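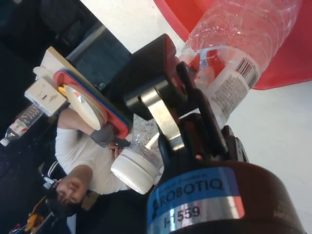 Benjie Abella wrote to ask why I bother with trays at all when everybody just grabs a bottle and wanders off anyway. Fair. He says at his sister's party they put the water in a tub by the door and that was that.

OK but. Trays! Let me make my case, quickly, because I have to leave in a bit and the rice is on.

May 13, 2019 and I am already planning the lunch table for the Manalo reunion. Last one was in March and it was a mess. Cups everywhere, half-full bottles rolling under chairs, somebody's cake plate parked on top of the napkins. Cleanup took forever. So this time, rules. Well, habits.

First, white cloth. Yes it stains. But you see every crumb and every stray cap, and it goes in the wash with bleach, done. I used to have a dark patterned one from Skarport and it hid things so well I once folded a fork up in it.
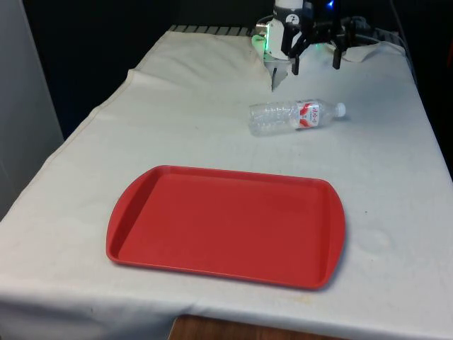
Second, a red tray on it from the start, before any food comes out. Leave it empty. People want to fill an empty tray, I don't know why, they just do. Put your bottle there when your finished. No sign needed. Amado Dela Peña tried a sign once and everyone put things on the sign.

Third, bottles. Caps back on, always, even the ones with only a sip left. A bottle on its side with no cap is a wet cloth and then wet sleeves. If it's empty, squash it a little and it goes in the bag. If not, stand it on the tray with the others.

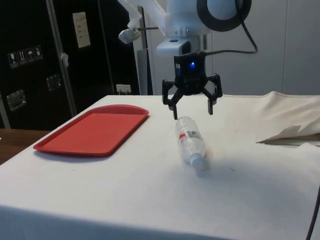

Red tray, white cloth, one bottle still to put away.

I did price new trays, the Mistetti ones are 322 each and I need 4, so no. Old ones are fine. The raised rim is the part that matters, it keeps a spill off teh cloth long enough to find a towel.

Benjie, your tub by the door is good for the full ones. I'll steal that. But the empties need somewhere to go too and nobody walks back to the door with an empty.

Still have to work out where the plates go. Left end probably, near the kitchen, so whoever is washing doesn't have to squeeze past the titas. More on that later, rice is done.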